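Dreslow Garment Care: Folding and Sorting on the Bed — Frequently Asked Questions

Last updated: December

This page answers the questions we receive most often about sorting, folding and storing everyday clothes when the bed is the only large flat surface in the home. For stain removal and washing temperatures, see the laundry FAQ.

General

Why fold on a bed instead of a table?

Area. Adult trousers need to be laid out at full length before the first fold, and most desks and kitchen tables are too short for this. A single bed takes one pair lengthwise with space beside it for whatever has not been sorted yet. The drawback is that a mattress gives under the hand, so creases have to be smoothed with the flat of the palm and not pressed down with the fingertips.

Does the bed have to be made first?

Yes. Pull the top cover tight at all four corners. A wrinkle in the cover transfers to thin fabric within a few minutes, particularly to cotton jersey and viscose. Remove pillows or push them against the headboard.

Does the colour or pattern of the bedding matter?

It matters for dark clothing. Black on navy or charcoal bedding is difficult to sort by artificial light, and small items such as socks and straps get missed. A light or brightly printed cover shows the outline of a dark garment clearly. A busy print has the opposite effect on multicoloured items, which tend to disappear into it. If most of your wardrobe is black, a cartoon quilt in pink, yellow and white is a better work surface than a plain dark one. 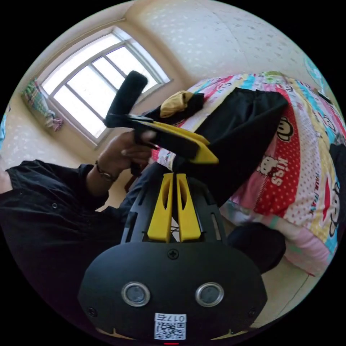
The same applies to lint. Fleece and brushed cotton covers shed onto black fabric and should be covered with a flat sheet before you start. Smooth woven covers can be used as they are. Run a lint roller over the cover once before laying anything down; this takes less time than rolling every garment afterward.

How much light do I need?

Enough to tell black from navy. Daylight from a window is best. Work between 10 a.m. and 3 p.m. if the room faces away from the sun in winter. Under a warm bulb, check doubtful pairs again the next morning before putting them away.

Sorting

What order should I sort in?

By garment type first, then by colour. Sorting by colour first produces mixed piles that have to be broken up again at the folding stage. Long items go down the length of the bed. Small items go on the far side, out of reach of the sleeves of whatever you are folding.

Can I leave small pieces on top of each other while I work?

Yes, provided they are dry. Dark dye can transfer to yellow or white fabric if either piece is damp, even after many washes. If you are unsure, hold the seam or waistband between two fingers for a few seconds. Seams dry last. Anything that feels cool goes back on the rack.

Does the room need a fan?

A wall fan is useful for finishing items that are nearly dry, but turn it off or to its lowest setting while folding. Moving air lifts light fabric and carries lint from one pile to the next.

Should shoes and bags be moved?

Keep them off the bed. The floor beside it is acceptable if you are not stepping around them. If you walk both sides of the bed while folding, clear both sides.

Trousers

How do I lay out trousers so that the crease falls in the right place?

Use the following method for casual and elasticated trousers. Tailored trousers with a pressed crease are covered in the next answer.

1. Close any zip or button. Turn out the pockets, then push them back flat.
2. Hold the waistband at the side seams and lower the trousers onto the bed, waistband toward the headboard.
3. Straighten both legs down the bed. Smooth from the waistband toward the hem.
4. Fold one leg over the other so the outer seams meet. The seat will form a small triangle; tuck it in to make a straight edge.
5. Fold the hem up to just below the waistband.
6. Fold again in halves or thirds, depending on the depth of the drawer.

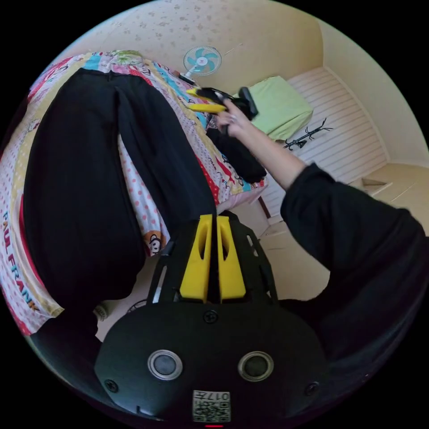
Black trousers laid lengthwise on the bedsheet, with the waistband toward the head of the bed.

What about tailored trousers?

Match the inner and outer seams of each leg so the existing crease lies at the edge. Fold once only, over a hanger bar. Drawer storage is not recommended for anything with a pressed crease.

My trousers are longer than the free part of the bed. What now?

Do steps 1 and 4 standing up, holding the waistband under your chin, then lay down the already halved garment. Letting the hems hang over the foot of the bed is also possible, but the weight pulls the legs out of line and you will need to smooth them again.

Halves or thirds?

Thirds if the trousers will stand upright in a drawer, halves if they will be stacked. Stretch fabrics hold better in thirds. Denim is bulky at the fly and should be folded in halves.

Tops and small items

How should long-sleeved shirts be folded?

Face down, sleeves crossed over the back, sides folded in to the width of the shelf, then up from the hem. With buttoned shirts, fasten the top button and every second button below it. Buttoned cuffs should be left open; a closed cuff makes a ridge that prints through the layer above.

What is the best way to store black clothing?

Away from direct light. A shelf opposite a window will fade the folded edge of a black garment within one summer, leaving a brown line that does not wash out. Closed drawers prevent this. On open shelving, lay a cloth over the stack, or rotate the stack at the start of each month.

Can I hang a cloth against the wall instead of using a wardrobe door?

Yes. A fabric curtain on a rail or line keeps dust off and allows air through. Leave a gap between the cloth and the wall if the wall is papered — trapped moisture lifts wallpaper at the joins.

Storage products

Which organizers do you supply?

Two ranges. Grurnari drawer dividers are rigid and cut to length with a utility knife. Owino shelf bins are fabric over a stiff base and fold flat when empty. Both ranges are washable by hand only.

Will Grurnari dividers fit a Zometti chest?

They fit the two wide drawers at the bottom. The upper drawers are too shallow, and the divider will catch on the frame when the drawer is closed. Do not trim the height; the locking tabs are in the top edge.

Where do these recommendations come from?

From the questions form on this site. The present version was revised after we sorted 1,389 submissions by subject. Trouser folding was the largest group, followed by lint.

My question isn't listed.

Use the questions form and choose "Folding and storage" as the subject. State the type of garment, the fabric on the label and the inside width of the drawer or shelf. Replies are normally sent within two working days. Questions about damaged Owino bins should go to the returns page, with the batch code printed under the base.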